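Start Werkbuch Projekte Räume Bestand Suche Anmelden

Werkbuch Halle Werevham, Eintrag 15. September 2020

Einrichtung großer Arbeitsraum, Zwischenstand Tische, Licht, Stühle

Eingetragen von E. Molefe. Anwesend zeitweise: Khumalo, Samarakoon, Tshabalala. Mtshali nur telefonisch.

Stand gegenüber dem letzten Eintrag: Die Regale stehen, sind aber nicht alle verankert. Beschriftung fehlt weiterhin. Der Grundriss an der Tür ist veraltet, bitte nicht mehr danach aufstellen. Gültig ist die Bleistiftfassung von Anjana im roten Ordner, bis jemand sie sauber überträgt.

Boden

Gefälle nochmals geprüft. Richtlatte längs und quer zur Fensterseite aufgelegt, Fugen dabei ausgelassen. Der Boden fällt zur Fensterseite hin ab, auf der Länge der Latte 9 mm. Quer dazu kein brauchbarer Wert, die Latte kippelt auf den Fliesenkanten. Vusumuzi schlägt vor, quer mit Schlauchwaage zu messen. Noch nicht gemacht, der Schlauch ist bei der Gruppe Mnguni.

Fliesen: Zwischen Säule und Regalwand klingen mehrere hohl. Mit Kreide markiert, die Kreide ist beim Wischen verschwunden. Beim nächsten Mal Klebeband nehmen, und zwar das, welches sich ohne Rückstand abziehen lässt (Rolle liegt in der Schublade unter dem Schneidbrett). Auf die hohlen Fliesen vorerst keine punktförmigen Lasten, also keine Stellfüße ohne Unterlegplatte. Die Fugen sind in Ordnung, an der Türschwelle bröselt es etwas.

Reinigung: Das Konzentrat Vonis hinterlässt in der bisherigen Dosierung Schlieren, im Gegenlicht deutlich sichtbar. Testfeld mit halber Dosierung gewischt, nach dem Trocknen keine Schlieren. Dosierung auf dem Kanister geändert (Filzstift, mit Kürzel).

Tischplatte

Die große weiße Platte wurde auf dem Untergestell ausgerichtet. Vorgehen:

Alle Stellfüße ganz eingedreht, Platte aufgelegt, Wasserwaage diagonal. Danach den höchsten Punkt gesucht und nur noch von dort aus nach unten korrigiert. Kontermuttern zunächst handfest. Nach dem Anziehen mit dem Schlüssel hat sich die Ecke zur Fensterseite um 2 mm gesetzt. Muttern wieder gelöst, Fuß nachgestellt, diesmal beim Kontern den Fuß mit dem zweiten Schlüssel gegengehalten. Seitdem steht sie.

Belastungsprobe mit 65 kg (Sandsäcke aus dem Keller, auf einer Decke), mittig und anschließend am vorderen Rand. Mittig keine messbare Durchbiegung mit Lineal und Fühlerlehre, was angesichts des Messmittels wenig heißt. Am Rand federt die Platte spürbar. Für Montagearbeiten genügt das, für das Einspannen mit Zwingen an der Längskante würde ich eine Strebe einziehen. Tumelo hat noch Winkelprofil vom Umbau des Lagers, Länge ist zu prüfen.

Kanten: an der vorderen rechten Ecke ein kleiner Ausbruch, schon bei Anlieferung vorhanden und auf dem Lieferschein vermerkt. Mit feinem Papier gebrochen. Keine Spachtelung.

Offen ist, ob die Platte eine Auflage bekommt. Anjana ist dafür (Kratzer, Lärm beim Absetzen von Werkzeug). Ich bin unentschieden, weil Auflagen sich erfahrungsgemäß an den Rändern aufstellen und dann das Lineal nicht mehr plan liegt. Vorschlag: Muster von Ondex anfordern, matte Ausführung, ein Blatt auf die halbe Platte kleben und einen Monat benutzen.

Licht

Im Raum kommt das Tageslicht von der Fensterreihe, dazu die Deckenbeleuchtung. Die Arbeitsflächen sind hell genug. Störend ist die Reflexion auf der weißen Platte. Am Vormittag liegt der Glanzstreifen so, dass man beim Anreißen mit Bleistift den Strich verliert, wenn man mit Blick zum Fenster steht. Steht man mit dem Rücken zum Fenster, wirft man den eigenen Schatten auf die Stelle. Seitlich geht es.

Versucht:

- Platte um eine Vierteldrehung versetzt. Reflexion besser, dafür ist der Durchgang zu den Regalen zu eng für den Hubwagen. Zurückgedreht.
- Deckenlicht in der fensternahen Hälfte aus. Kaum Unterschied am Vormittag, am Nachmittag merklich ruhiger.
- Packpapier auf einem Teil der Platte. Glanz weg, Papier verrutscht.
- Fensterseite mit weißem Stoff abgehängt (nur ein Flügel, provisorisch mit Klammern). Wirkt gut. Stoff muss länger sein und unten beschwert werden.

Die dritte Variante spricht für die Ondex-Auflage, die vierte kostet weniger. Beides schließt sich nicht aus. Khanyisile fragt nach Stoffresten aus dem Messebau.

Das Luxmeter liefert nach dem Batteriewechsel andere Werte als davor, am selben Punkt und bei unverändertem Licht. Werte deshalb nicht eingetragen. Gerät in die Kiste »Prüfen« gelegt.

Blickrichtung von der Werkbankseite über die weiße Platte in den Raum. Links am Schrank vorbei geht es zu den Fenstern, rechts zu den Regalen.
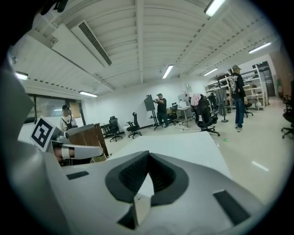 Schrank und Abstellflächen

Der braune Holzschrank mit der hellgrauen Deckfläche bleibt vorläufig, wo er ist. Seine Oberseite wird als Ablage benutzt, obwohl sie als Schreibfläche für die Entnahmeliste gedacht war. Die Liste ist seit der letzten Umstellung nicht mehr geführt worden. Entweder die Liste kommt an die Seitenwand (Klemmbrett, Stift an Schnur), oder wir geben sie auf und prüfen den Bestand einmal im Monat. Ich neige zum Klemmbrett.

Türen nachgestellt. Linke Tür schliff am unteren Rand, oberes Scharnier eine halbe Umdrehung nach außen, seitdem frei. Der Magnetschnäpper rechts hält schlecht, Gegenblech verbogen. Gerade gerichtet, hält mäßig, Ersatz notiert.

Inhalt nach Durchsicht neu verteilt:

oben: Messmittel, Winkel, Anreißwerkzeug, Richtlineal im Schutzrohr
Mitte: Klebebänder, Zwischenlagen, Filzgleiter, Kabelbinder
unten: schwere Teile, Unterlegplatten, die kurzen Zwingen

Die langen Zwingen passen nicht hinein und hängen vorerst am Regalpfosten. Das ist keine Dauerlösung, sie ragen auf Kopfhöhe in den Weg. Tumelo baut einen Halter für die Stirnseite. Maß für den Halter: Abstand der Aufnahmen 13 cm, damit die Griffe nicht aneinanderstoßen. Mit den breiten Backen wird es knapp, bitte vorher mit zwei echten Zwingen probieren und nicht nach Katalogmaß bohren.

Stühle

Die Bürostühle stehen nach jedem Arbeitsgang woanders. Das stört weniger aus Ordnungsgründen als beim Rangieren: mit dem Hubwagen muss man ständig absteigen und schieben. Regelung ab sofort: Wer eine größere Platte oder Kiste bewegt, räumt den Weg vorher frei, und wer zuletzt geht, schiebt die Stühle an die Tische. Eine Parkfläche mit Bodenmarkierung hat Vusumuzi angeregt. Halte ich für vertretbar, wenn das Band die Reinigung übersteht.

Rollen: Auf den Fliesen laufen die harten Rollen laut und wandern im Gefälle. Ein unbelasteter Stuhl, frei hingestellt, ist während der Mittagspause ein gutes Stück in Richtung Fenster gelaufen (passt zur Messung oben, ersetzt sie aber nicht). Weiche Rollen bestellen, Zapfendurchmesser vorher an jedem Stuhl einzeln messen. Beim letzten Mal waren es gemischte Fabrikate und die Hälfte der Lieferung ging zurück.

Gasfedern: eine sinkt unter Last ab. Stuhl mit Band am Griff gekennzeichnet, nicht für Feinarbeiten am Tisch verwenden.

Höhenabgleich: Für Montage an der weißen Platte sitzen alle außer Anjana zu niedrig. Hocker wären geeigneter. Im Bestand Mnguni gibt es welche, über die aber niemand Auskunft geben konnte. Anfrage läuft über Khanyisile.

Durchgänge

Freie Breiten mit dem Hubwagen abgefahren, nicht gemessen. Tür bis Platte geht glatt. Zwischen Platte und Regalen geht es, wenn kein Stuhl im Weg steht und niemand an den Regalen arbeitet. Zwischen Schrank und Fensterreihe mit beladenem Wagen nicht, leer gerade so. Wenn der Schrank bleibt, muss Langmaterial also grundsätzlich über die Regalseite hereinkommen. Das betrifft auch die Anlieferung im Januar, die Kisten sind länger als alles, was wir bisher hier hatten. Probefahrt mit einer Latte in Kistenlänge quer auf der Gabel machen, bevor der Schrank endgültig ausgerichtet wird.

Regale

Verankerung: Dübel in der Trennwand halten nicht, der Putz kommt mit. Hohlraumdübel versucht, besser. Zwei Felder sind damit gesichert. Der Rest bleibt nur in den unteren Böden beladen, bis das erledigt ist. Zettel hängt. Bitte auch daran halten, wenn es nur »für eine Stunde« ist.

Böden auf gleiches Rastermaß gesetzt, ausgenommen das Feld neben der Tür, dort stehen die hohen Kanister. Die Aushängesicherungen fehlen in der ganzen Lieferung. Beim Lieferanten reklamiert, keine Antwort.

Offene Punkte

Schlauchwaage von Mnguni zurückholen, Quergefälle messen (Khumalo)
Winkelprofil ablängen, Strebe unter vordere Längskante (Tshabalala)
Muster Ondex matt anfordern (Samarakoon)
Stoff für die Fensterseite, Länge noch aufnehmen (Mtshali)
Rollen: Zapfen messen, Liste an mich
Zwingenhalter Stirnseite
Gegenblech Schnäpper
Luxmeter gegen das Gerät aus dem Keller vergleichen
Grundriss neu zeichnen, alten an der Tür abnehmen

Nachtrag am Abend: Die Platte nach dem Umsetzen der Sandsäcke erneut mit der Wasserwaage kontrolliert, Blase unverändert. Kontermutter am Fuß zur Regalseite war nur handfest, nachgezogen. Markierungsstrich mit Lackstift über Mutter und Gewinde gesetzt, bei den übrigen Füßen fehlt der Strich noch.

E. M.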